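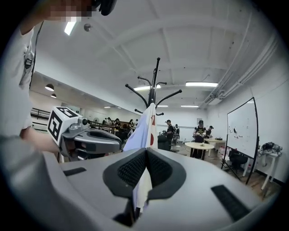
The Coat Rack Problem: A Report on Where Our Stuff Goes When We Come Home

Sihan Peng
Project partner: Seema Chaturvedi
May 7, 2019

Why I picked this

My apartment in Banddale has a front door, and right behind the front door there is a chair. I have lived there for two years and I don't think I've ever sat in that chair. It is where the coats go. Also scarves, a tote bag, the other tote bag, one very sad umbrella and (for most of February) a towel that I kept meaning to take to the laundry room. So when our instructor told us to choose "an ordinary object that organizes a shared space" and spend the semester with it, I already had a grudge and a topic. I wanted to know if a plain old standing coat rack would do better than a chair.

Seema came on as my partner in week two. Her place has hooks screwed to the wall by the stairs, and she was pretty sure before we even started that wall hooks win. I'm writing this up, but she read the whole thing and made me take out a few cheap shots at wall hooks. Some of them survived.

The question

We went through three versions of the research question, and the one we kept was the shortest: what makes people hang a thing up instead of dropping it somewhere else? We cared about cloth things, so coats, shirts, scarves, bags, towels. Shoes are a whole other report and I'm leaving them to somebody braver.

The rack

The rack is black and tall, with a thin center pole that comes to a pointed tip. The hooks curve out from the pole in two tiers and each one ends in a little round ball. Some of the upper ones reach up and out, and the lower ones go more sideways. I bought it secondhand from a couple who were moving out near Itgate, and I carried it home on the bus, where it had its own seat and got more looks than I did.

I had never thought about the ball ends before this project, and now I check them on every rack I see. A hook with a bare end can poke a bump into the shoulder of a sweater, and on my aunt's old rack that happened all the time. With a ball, the cloth has something rounder to sit on. The catch is that the ball also makes it a bit harder to slip a small loop over. Coat loops, the tiny ones sewn inside the collar, were the single most annoying thing in this whole report. If the loop is tight you stand there fishing for the hook with your bag still on your shoulder, and by the second miss you are looking at the chair again.

How we did it

The rack stood in three spots over the semester. First it was at my place, right where the chair used to be. Then it went to the student lounge, out in the middle of the room. After that we shoved it into the corner of the same lounge, next to the bookshelf, to see if people still bothered.

We kept a log sheet taped nearby with a pencil on a string. Every time one of us walked past, we made a mark for each item on the rack and a separate mark for each item that had landed on a chair, a table, the floor or the radiator. Not fancy! By the end we had 1242 marks, and I typed every one of them into a spreadsheet while eating cereal. The apartment gave us 257 of those and the lounge gave us the rest, which makes sense when you compare me and my roommate to a building full of people with backpacks.

We also ran a set of hanging trials on our own. The idea was to take one item, put it on the rack in one go with no fixing it afterward, and write down if it was still up after an hour. We did 100 of these. Seema did the evenings and I did the mornings. We used a winter coat, a rain jacket, a canvas tote, a wool scarf and a white cloth with red printing on it, which became our standard test piece. I'll explain why it got that job in a minute.

What happened at the apartment

The first week was beautiful. Everything went on the rack. My roommate texted me a heart. The second week was nearly as good, and then the third week I came home to find the rack so loaded up that it looked like a person in a big cape, and the newest jacket was on the floor beside it.

So that was our first real finding, and it's a boring one, but it showed up everywhere: people stop using a rack well before it's full. Once the easy hooks are taken, the ones at shoulder height facing the door, the rest may as well not exist. There were always hooks left on the far side. We would have had to walk one step around the pole to reach them. We did not walk the step.

My fix was to turn the rack a little every night before bed, so the empty side faced the door in the morning. It worked on my roommate, who had no idea I was doing it (she does now, hi). It also worked on me, and I was the one turning it, which I find a little embarrassing.

What happened in the lounge

Out in the middle of the room, the rack got used right away. You could come at it from any direction, so there wasn't really a far side, and all the hooks filled up more evenly. This was the spot Seema had predicted would flop. She figured people would be shy about leaving a coat out in the open where everyone could see it. I think it went the other way, and that people liked being able to keep an eye on their stuff from the couch.

In the corner, things fell apart. Half of the hooks were facing a wall or a row of old textbooks. We went back to finding coats on chair backs, and someone started leaving a lunch bag on the pointed tip, which I respected.

We also tried a sign. It said PLEASE HANG YOUR COAT and it had a drawing of a coat. It made no difference that we could see in the log, and after four days somebody had drawn a face on the coat.

The hanging trials

Coats with a good loop stayed up, no surprise. The canvas tote was the star of the trials, since its handles go over anything, and it never fell once. The rain jacket was the worst. It's slippery, it has no loop, and if you hang it by the hood it slowly slides around until it's holding on by a drawstring.

Of all the trials, 40 were with the white cloth. Cloth with no loop and no collar is the hardest case. You can't hook it, you can only drape it, so it shows you what the rack itself is doing without any help from the person who made the garment. Draped over just one hook, it had a habit of creeping off to whichever side was heavier. Draped across two hooks, or over the top with the hooks poking up underneath it, it stayed put. The red printing was handy too, because we could look at where the red was sitting at the start and again an hour later and see if the cloth had shifted.

Seema noticed something I missed, which was that how you let go matters a lot. If you toss a cloth at the rack, it lands bunched and slides. If you pinch it near the middle, lift it higher than the hooks and lower it straight down, both sides hang more evenly. It takes maybe a second longer. We started calling this "the slow drop" and I now do it with my towels at home like some kind of hotel employee.

Rack against wall hooks

I promised to be fair here. Seema's wall hooks never tip, they take up no floor, and nobody has to rotate them at night. Her family fills them in the same order every day and it's kind of soothing to watch. But they had the same full-too-early problem. The hook closest to the stairs had four things on it and the last hook in the row had a dog leash. We don't have a dog leash count from before the project, so we can't say anything about trends.

The rack does tip, or wants to. If all the heavy coats go on one side you can feel it lean when you bump into it. Putting the winter coats on opposite sides took care of that at my place, though in the lounge there was no way to make strangers do it.

Things that went wrong

Our log only counts what was there when we walked by, and we walked by more often in the afternoon. Rainy days gave us more coats, obviously, and we didn't write down the weather until the second half. I also lost one log sheet to a coffee spill and had to leave that day out completely. And the trials were only done by the two of us, who by then had gotten weirdly good at hanging things up, so a normal tired person would probably score lower.

If we did it again I'd want a second rack with fewer hooks, to see if people use it any differently. I'd also want to try one big hook by the door at my place and nothing else.

What I'm doing now

The rack is back at the apartment and it's staying. I put it a bit away from the wall, so you can get your arm around to the far hooks, and heavy coats go on opposite sides. Anything without a loop gets draped over two hooks. I sewed a bigger loop into my own winter coat using a piece of ribbon, and it's crooked, and I love it.

The chair is in my bedroom. It currently has two sweaters on it.

Thanks to Seema for the evening shifts and for the slow drop, and to my roommate for living with a spinning coat rack for most of a semester. The spreadsheet and the scanned log sheets (minus the coffee one) are in the shared class folder.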